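Assistant Equipment and Facilities Manager
Michalík Park, Tidach
Seasonal, full time

The Tidach baseball club is hiring an assistant equipment and facilities manager for the coming season. The job starts in spring training camp and runs through the last home date. It covers the home clubhouse, the batting cages, the two bullpens and the storage rooms under the third base stands.

You will report to Ximena Farías, director of ballpark operations. On game days you will work next to the home clubhouse manager and take direction from either one.

What you will do

Unload and check in bats, balls, helmets and catching gear, and enter everything in the Numoder inventory system the same day it arrives. Prepare game balls for the umpires. Set up and break down the cages and screens for batting practice. Pack for road trips, and travel with the team on three of them. Wash and hang uniforms after every home game, including the late ones. Handle small repairs in the clubhouse and cages, such as net ties, locker hinges and pitching machine wheels. Call in a licensed contractor for anything electrical or anything involving gas or water lines.

On non-game days you will walk the building with the operations staff and write up what needs work before the next homestand. A short list of open items goes to Ximena by the end of each walk.
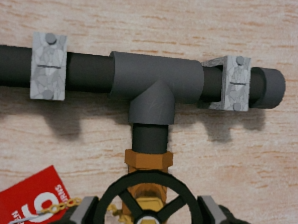
Dark pipe, metal brackets and a brass-colored valve.

Hours

Home night games usually mean a noon arrival and leaving well after the last player. Day games start early. A long homestand can run seven games without an off day, and staff are scheduled for all of them. Days off are given during road trips you do not travel on. Overtime is paid according to state law.

What we are looking for

At least one season of work with a baseball or softball team at the college, independent or minor league level. Clubhouse, grounds and bat boy experience all count. You need to be able to lift 50 pounds many times a day, hold a valid driver's license, and be comfortable driving a cargo van. Spanish is a plus. Several of our players and coaches speak little English, and clear instructions before a 5 a.m. bus matter a lot.

You do not need to have played. You do need to keep quiet about what you hear in the clubhouse. Injuries, roster moves and contract talk stay in the building, and that applies to social media too.

Pay and benefits

Hourly, based on experience. Meal money on the road at the same rate as coaching staff. Two passes for each home game. Parking in the Pitus Street lot. Shared housing is available for the first 14 days for anyone moving from out of town. After that, you are responsible for your own place, though we keep a list of host families.

How to apply

Send a resume and the names of two people you have worked for to the ballpark operations office at Michalík Park, attention Ximena Farías. Put "Assistant Equipment" on the envelope or in the subject line. A cover letter is fine but not required. Please say whether you are available from the beginning of April through the end of the season, and list any dates you already know you cannot work.

Interviews will be held at the ballpark or by phone. Finalists will be asked to pass a background check and a driving record check before an offer is made.

Posted 09/12/2018. Open until filled.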